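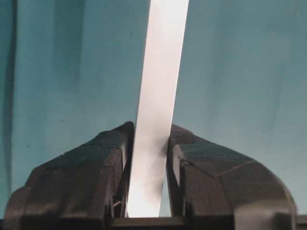

CHAPTER 3
Strips, Seams and Edges

Before you start: read Chapter 2 on cutting straight. You will need a ruler, a pencil, scrap paper and plenty of flat white strips. Cut more than you think. Everyone runs short.

A strip is the simplest part in this book and the one most often done badly. Long, narrow, same width all the way along. If one end is wider, go back and trim it now - not after it's been fixed down.

Key words for this chapter: strip, seam, overlap, butt joint, margin.

3.1 Where two surfaces meet

Lay two colored sheets side by side and you get a seam. Simple enough. But a seam is rarely as straight as the sheets were when you cut them. It leans a little, it drifts. Look along it slowly, top to bottom, before you reach for a strip.

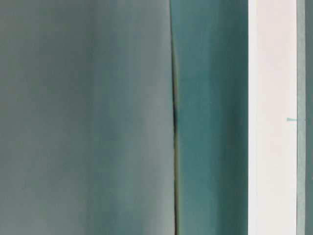
Things to look for - a line that gets thicker in one short stretch, then thin again. A dark sliver. Could be a gap, could be one sheet riding over the other. Run a fingernail across and you will usualy know. Close colors make it harder, gray-green next to teal for instance, so tilt the work toward a window.

Dust too. A pale speck on a dark panel shows more than you'd expect. Wipe first.

3.2 Covering or leaving

Two schools here. Karine Nguyen, in the Retis workshop notes, covers every seam with a strip. Sheldon McIntyre leaves them open and spends the time on the cutting insted. Both methods are used in this chapter, covering first (project on page 117), open seams after that (page 154).

Try it: make one short seam each way on scrap. Keep both, you'll want them for Section 3.4.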